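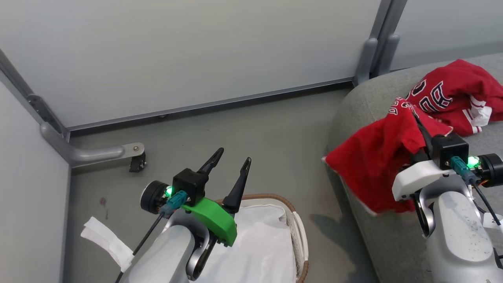
To: Members of the Prorkcombe Amateur Football League list
From: Yanti Tambunan, Registration Office
Subject: Re: Return of club shirts and deposit refunds

Dear members,

The Registration Office has received several messages on the return of match shirts at the close of the season. The message from Mr. Pasaribu of Jellari Athletic covers most of the points raised by other clubs, and it is quoted below so that one reply may serve for all.

Ridwan Pasaribu wrote on Sunday:

> Dear Registration Office,
>
> Our club would be grateful for guidance on three matters before
> the return period opens in March.
>
> First, the notice states that shirts must be returned "in full
> sets." We were issued 21 shirts and two of our players have moved
> out of the area. Are we to hold back the whole set until those two
> shirts are recovered, or may we return what we have?
>
> Second, several numbers have begun to peel at the edges. Does the
> League regard this as damage for the purposes of the deposit?
>
> Third, Murkov Rovers have told us that they were allowed to keep
> their shirts for the summer tournament at Ventura Park. We have
> also entered that tournament and would like the same arrangement.
>
> With thanks,
> Ridwan Pasaribu
> Secretary, Jellari Athletic

The Office replies as follows.

On the first matter, clubs may return an incomplete set. The set will be logged as partial, and the club will have 30 days from the date of the receipt to hand in the remaining shirts. The deposit of $200 is held until that period ends. A deduction is then made for each shirt still missing, at the rate printed on the club's issue form, and the balance is paid to the club's registered account. Clubs should not buy replacement shirts on their own. Colors and number styles vary between suppliers, and the League cannot accept a shirt it did not issue.

On the second matter, peeling or cracked numbers are treated as ordinary wear, and no charge is made. Tears, burns, dye stains and numbers that have been removed or changed are treated as damage. Clubs are asked to note any peeling on the return form so that the shirt can be set aside for repair. Shirts should be washed in cold water, turned inside out, and dried on a line. Please do not iron over the numbers.

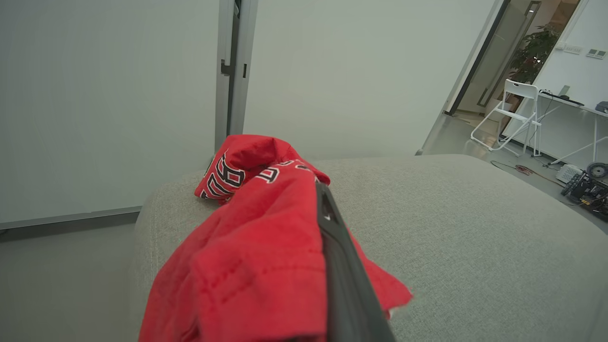
Red shirt with black and white numbers.

Shirts must be folded and placed in number order, with goalkeeper shirts in a separate bag marked with the name of the club. Last season the Office received 11 bags with no name on them, and two of these could not be matched to a club until well into the summer. An unmarked bag will not be signed for.

On the third matter, no club has yet been given leave to keep its shirts for the Ventura Park tournament. Murkov Rovers have submitted a request, and it remains under review. Jellari Athletic and any other entrant may apply in the same manner, by letter or by e-mail to this Office, giving the dates of play and the name of the person who will be responsible for the set. A club granted an extension will have its deposit carried over and need not pay a second one.

Returns will be accepted at the League office on weekday evenings between 6:00 p.m. and 8:30 p.m. throughout March. The side entrance should be used, as the front doors are locked at 5:00 p.m. The person delivering the set should wait for a signed receipt and keep it until the deposit has been paid.

Questions on matters not covered above may be sent to the list or to me directly.

Respectfully,

Yanti Tambunan
Registration Office
Prorkcombe Amateur Football League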